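The Ferry Office at Drullwood

Hanne Turunen got to the ferry office before the light was on. She had the ledger under her coat because of the rain, and she put it on the counter and waited.

Veikko Valtonen came out from the back with his coffee.

"You've read it," he said.

"Twice."

The ledger listed every crossing to Plevar since her grandfather's time. On page 1194 a passenger had been written in and then scratched out – one line, done with a ruler. The name under the line was Leinonen. There was no return.

"He paid for both ways," Hanne said. "It says so in the last column."

"People paid for both ways and stayed. It was cheaper to buy it like that."

"Then why cross him out?"

Veikko drank some of the coffee. He had worked the boat for three summers under her grandfather, and he had never said much about any of them.

"Your grandfather didn't like to see the name," he said. "They had an argument over a net shed. Leinonen went across in April and got work on the far side. He wrote two letters. I know because I carried them up to the house."

"Did anyone answer?"

"I didn't carry anything back." 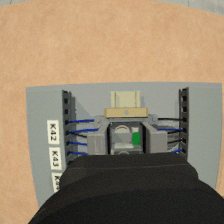

Two black rails on a gray panel.

She turned the ledger around so it faced him. Her finger was on the line.

"Is he still over there?"

"His daughter is. She has the bakery by the landing."

The first boat was at the dock with its engine running. Hanne looked at the price board and counted out her coins on the counter.

"One way or both?" Veikko asked.

"Both," she said, and he wrote her name in the book.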